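Local Disasters and Their Paper Trail
Session 5 handout: The Flerkmont mill fire
Please read before class, and bring your own marked-up copy if you can

Last time we talked about how a town remembers a flood, and several of you asked whether fires leave the same sort of record behind. They do, more or less, but the papers tend to end up in different boxes, and it takes a little patience to find them. So I thought we'd spend this session on Flerkmont, which I have been fond of (if one can be fond of a fire) ever since I was a student myself.

The bare facts first. The Jallitbridge Spinning Company ran a five-story mill on the east bank of the canal at Flerkmont. One evening in February, a little after 6, fire broke out in the carding room on the second floor. The evening shift had just come on. By the time the town engine had been dragged up Canal Street, the stairway on the river side was already full of smoke, and the people on the upper floors had only the north stair left to them. The inquest named 52 dead. Most were women and older children, and a good many were from the same few streets behind the chapel.

Now, I'd like you to be careful with that number, because you will see others. The first newspaper reports gave much higher figures, as first reports often do, and a ballad sold in the market that spring was wilder still. The inquest list is our best source, but it has its own troubles. It leaves out anyone who died of burns after the hearing closed. We know from the burial register of at least one such person, and there may well be more.

What the inquest heard

The hearing sat in the upstairs room of an inn and went on much longer than anyone had planned. Three matters came up again and again:

The north stair door. Witnesses disagreed about whether it was locked or only stiff. The overseer swore it was never locked during a shift. Two carders swore that it was, and often.

The oil. Lamp oil and machine oil were kept in the same closet, right beside the carding room. The company said this was common practice, and I'm afraid it was.

The water. The mill had its own tank on the roof, put in at some expense, and it seems to have been nearly empty that night. Why it was empty never got a proper answer, and you'll notice in the transcript how quickly the questioning moves along.

The jury found the fire accidental and added a rider saying that doors on working floors should open outward and be kept free. Do read the rider slowly. It is short, it is very polite, and it was quoted for a generation afterward by people who wanted tougher rules.

Relief and rebuilding

A relief fund was opened within the week and brought in $2,834 by the end of spring. The ledger survives, and it's a wonderful thing to work with, because it lists every gift, down to the pennies collected at a school. There are 594 separate entries. Widows were paid weekly, orphans by the quarter, and the families of single women got a lump sum and nothing after that, which caused bitterness you can still hear in the letters.

The mill itself was rebuilt on the old footings, one story lower, with two outside stairs.
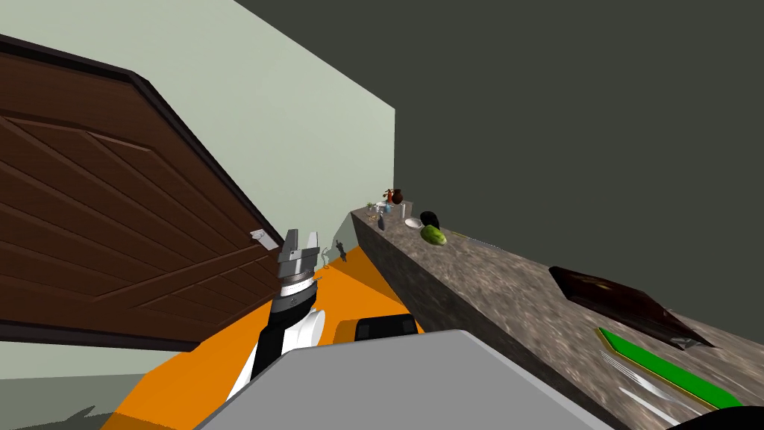
Akua Kpodo wrote in the margin of last year's handout that the ledger shows who gave but tells us very little about who asked and was turned away, and that the refusals must have been written down somewhere. I think that's a very good point. The minute book has gaps for exactly the weeks when claims were being settled, and I have never found loose sheets to fill them. If anyone feels like hunting, the chapel papers would be my first stop.

For next time

Read the testimony of the two carders and the overseer side by side. Write a page on where they differ and what each of them stood to lose by speaking. Then look at ten or so entries in the ledger, any ten you like, and see what you can learn about the givers from them alone.

Chantal Doucette's typed transcript of the inquest is in the course folder. Her page numbers don't match the original, so please cite by witness and day of hearing.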